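About Hurkside Skin and Vein Clinic

Hurkside is a cosmetic medicine clinic with a small team and a fairly short list of treatments. We see people for sun damage, acne scarring, facial redness, spider veins, excess sweating and unwanted hair. We don't do surgery. If surgery is the better option for you, we will say so at the first visit and write to your GP.

The clinic was started by Dr Sekar Harahap, who had worked in general practice and wanted more time for the skin side of things. Dr Pui-shan Poon joined three years later and now runs the vein list. Our nurses are Pao-chu Chung and Mei-kuen Chow. Chi-keung Kao manages the practice and is usually the person who answers the phone.

How we work

Your first appointment takes 45 minutes. A doctor takes your history, looks at the area you are concerned about and talks through what can be done, including doing nothing. You leave with a written quote. We don't treat on the same day as a first consultation, and we don't take a deposit until you have booked.

Please bring a list of your medicines, including anything from the health food shop. Fish oil and some herbal products can make bruising worse after vein injections.

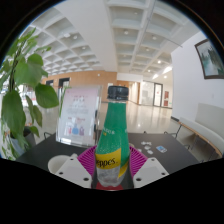
A bottle of Schweppes.

Laser and light treatments are done in the two rooms at the Sastitz Street end of the building. Vein injections are done upstairs on the days Dr Poon is in. You will be asked to walk for 20 minutes straight afterwards and to wear a compression stocking, which we fit before you go. Most people have around 3 sessions, spaced six weeks apart. Legs can look worse before they look better, and brown marks along the treated vein may take months to fade.

Fees

A first consultation is $300. Reviews within 12 weeks of a treatment are included in the price of that treatment. A single vein session is $385. Cosmetic treatments don't attract a Medicare rebate. Some vein treatments do, depending on the size of the vein on ultrasound, and Chi-keung can go through the item numbers with you.

Finding us

We are on the ground floor of Ketero House, next to the chemist. There is a ramp at the side entrance and parking for patients behind the building. We close for two weeks in December and the phone goes to a message service, which a nurse checks each morning.

Page last updated 6/8/21

Shares 12 | Comments 0

Copyright Hurkside Skin and Vein Clinic | Contact us | Privacy | Back to top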